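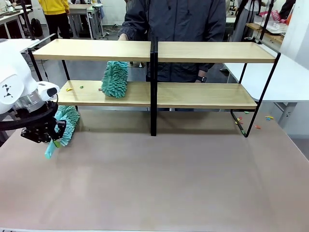 What did the ferry cost in September?

"Seven for a return, and nothing if you were crossing for a funeral," said Rebecca Gatti from behind the ticket window.

Yiran Dong had asked for her notebook. She was writing down what things cost in Karkgate before the bridge opened, and so far she had bread, coal and a haircut.

"How did you know who was going to a funeral?"

"We asked them."

"And people told the truth?"

Rebecca tore two tickets off the roll and put them in the drawer. "Flor Cuervo went to 26 funerals in one year. She had a sister over there who was perfectly well. She wore the black coat every time, even in the heat."

"Did you charge her?"

"No. She'd gone to the trouble of the coat."

Yiran wrote down the coat. Outside, the boat was coming in with one passenger on the front bench, a man with a bicycle. The deckhand threw the rope and missed the post, then pulled it back in wet and threw it again.

"When the sister did die," Rebecca said, "Flor came up to the window and paid. Full price. I told her she didn't have to. She pushed the coins under the glass and went and stood by the rail."

"What was she wearing?"

"A green dress — and good shoes."

The man wheeled his bicycle up the ramp. Yiran closed the notebook and asked for a return.

"Seven," said Rebecca.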